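Category: Work, Grumbles & Machinery

Tidying up after ourselves

8/31/21 by Debashish Siriwardena

When Bellora told us in July that the packing line was going automatic, I assumed I would be sent home with a card and a pot plant. I had done eleven years of lifting plastic trays out of one thing and putting them into another. It had not occurred to me that the replacement would need lessons.

The system is called Asance. It came with a man from head office and a slide that said 1,000 trays an hour. The slide after it said 2,000. We asked which it was and he said it depended on uptake, a word I have since used at home about the washing-up. On its first full shift it managed 637, and Sultana from dispatch wrote the figure on the whiteboard and drew a box round it.

My job title is now Handling Demonstrator. I take a gripper in each hand and do ordinary chores slowly, so that the machine can learn from somebody who has been told off for doing them badly. Picking up a food tray, for instance, with one blue fingertip outside the wall and the other over the rim. With fingers you never think about any of this. With grippers you think about very little else, including lunch.
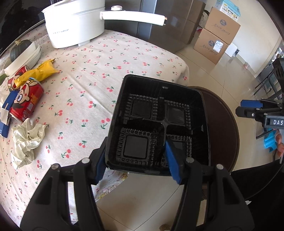
What has changed, and what hasn't

The pay is the same. My back is better, my wrists are worse. The old line was loud and you could sing on it, which Dolia did, mostly hymns. These days we work at a kitchen table with cherries on the cloth, and everyone speaks as if there's a baby asleep next door.

The bigger change is in who gets asked things. The supervisors used to know the job and we used to do it. Now a young engineer wants to know why I turn my wrist before I let go, and I have to admit I've no idea, I've been doing it since before she could drive. She writes that down too. It's flattering for a week or so, then you start to wonder what happens when she's run out of questions.

Tissues are worse than trays, by the way. A tray keeps its shape while you make your mind up.
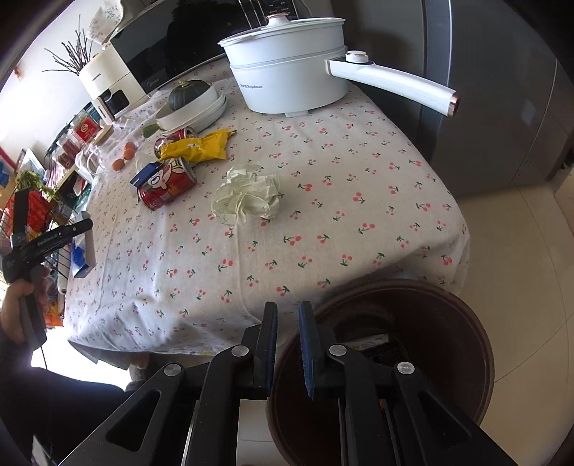 Two of the old crew took the money and went, and I don't blame them. Dolia has moved to checking labels and says it's a chair, at least. I asked the man from head office what happens to demonstrators once everything has been demonstrated, and he said there would always be new objects. I have been looking round the kitchen at home with that in mind – we own a great many objects, and I'd be willing to bring in the colander.

Our next review is after the holidays. Sultana has left the box on the whiteboard and is taking guesses for the new number, closest one gets the good parking space.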